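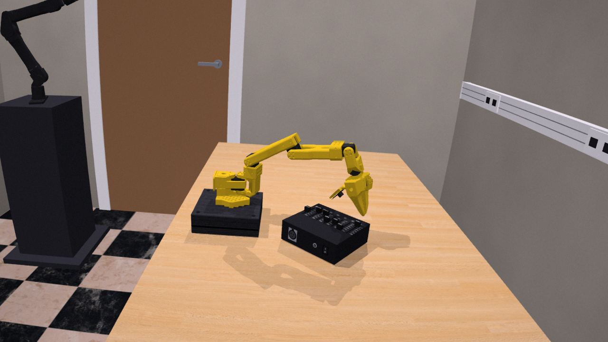
Vaida Pētersons has been the choir leader in Ciltville for 18 years, and she still gets nervous before the January concert. "My hands are cold until the second song," she tells me in the kitchen of the parish hall.

The choir began with four singers. Now it has 83, and the altos are too many. "I need tenors — always tenors," she says. She asked her brother Jaanus to join, but he prefers to listen.

12 shares
4 comments

Related
Ojārs Žukauskas closes his bakery
New roof for Priedītis school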